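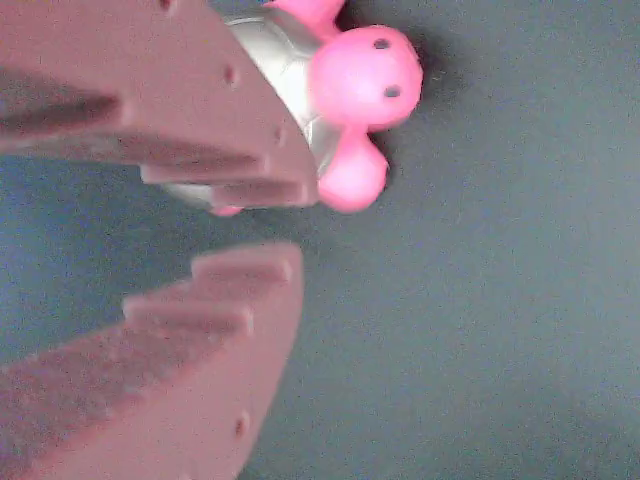 Noltside Robotics Open Day: Group Report
Yolanda Taipe and Raquel Salgado

1. Purpose of the visit

Our class had to watch a working robot and write up what it did. We picked the Noltside open day on Sunday, June 23, 2024, partly for the manipulation demo and partly for the free parking.

2. What we saw

The demo station was called Clatari. Its job was picking up small toys, which our host described as "a hard problem" with the look of a man who had lost weekends to it. Visitors could choose the toy. A girl of perhaps six chose the turtle, and then kept choosing the turtle.

The gripper has two plastic fingers with stepped teeth on the inside. The teeth are meant to catch an edge when the tips miss. A round shell offers very little edge, and the turtle made the most of this.

3. Results

We logged 30 attempts before lunch. The host told us the team had done 1,110 in practice, and that practice had gone better. Raquel timed one pick at 59 seconds, including a long pause that we first wrote down as "planning" and later changed to "pause."

4. Problems with our method

We did not agree beforehand on what a successful pick was. Yolanda counted any lift. Raquel wanted the toy to reach the bin. Our two tables are in the appendix and should not be read together.

5. Next steps

We go back in October with one definition and a second stopwatch.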